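**Nestville Robot Club is looking for new members (and one or two patient grown-ups)**

Posted 28 October 2023

If you have ever watched a claw machine drop the toy at the last second and thought "I could do better than that," we would very much like to meet you.

We are a student robotics club that meets in the old print room behind the Nestville community college library, and we are opening up places for the spring season. You don't have to be enrolled at the college. About half of our people came over from the high school or from jobs in town, and one of our best programmers last year was a retired piano tuner who had never written a line of code before she walked in. If you are 16 or older and can get here two evenings a week, please read on.

**What we're working on**

Our big project this season is the Orkadden Challenge, a bin-picking contest for school and club teams. The idea is easy to explain and surprisingly hard to do: you get a bin with a jumble of household things in it, and your robot has to find them, pick them up one by one, and move them to another bin. The objects are different for every round, and you don't find out which ones are coming until the judges bring them over. We placed 11th in July and were pretty proud of it, because the year before that we didn't finish a single round.

Most of a normal evening goes into practice runs. Somebody loads the bin, somebody else sits with the laptop, and a third person writes everything down in the log. Soft things like cloth give us trouble, and so do bottles lying on their sides. A hairbrush sounds simple until you try to decide where a gripper ought to hold one! We argue about this kind of thing a lot, in a friendly way, and new people are encouraged to join the argument from the first night.

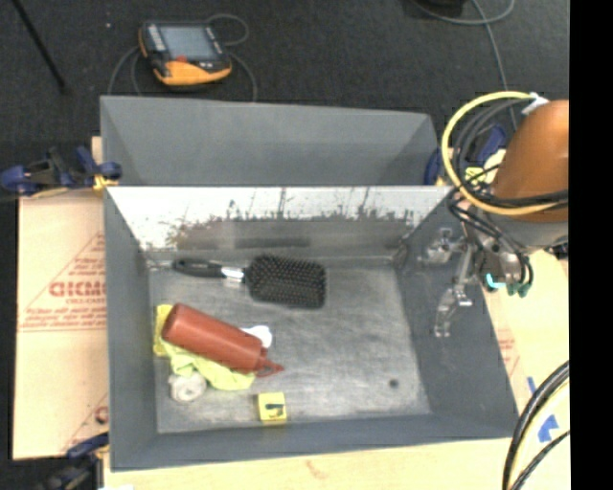 We have 268 logged practice runs so far and would like to reach 800 before the contest, so there is plenty of room for extra hands. The logs matter more than people expect. When something goes wrong we go back and read what was in the bin and how it was lying, and that's usually where the next good idea comes from.

**Who we'd love to hear from**

- People who like programming, or want to learn. We use Python for nearly everything and we will teach you.
- People who are handy with tools. Things need clamping, taping, wiring and re-wiring all season long.
- Careful note-takers. I mean this sincerely - a good log keeper is worth a great deal to us.
- Anyone who enjoys hunting through thrift stores for odd objects to practice on.
- An adult mentor or two, with some background in controls or machine vision, who could come by once every couple of weeks.

There are 3 open places on the contest team itself. The practice crew has no limit, and people move between the two as the season goes on.

**What to expect**

Your first couple of evenings will be spent on safety training and on watching. You'll learn where to stand, how to use the pendant, and when to hit stop, and you won't be asked to run the arm until you feel comfortable with it. Please wear closed shoes and tie back long hair. The season fee is $64, which goes toward parts and snacks, and if that's a problem just tell us quietly and we'll waive it.

**How to join**

Leave a note at the library front desk addressed to Elis Landeg, Robot Club, with your name, the best way to reach you, and a few lines on what you'd like to try. No résumé, please. If you've built or fixed something you were happy with, tell us about it, even if it was a toaster. Or simply stop in on a club evening and ask for me - I'm generally the one looking for the tape.

Elis Landeg
Club coordinator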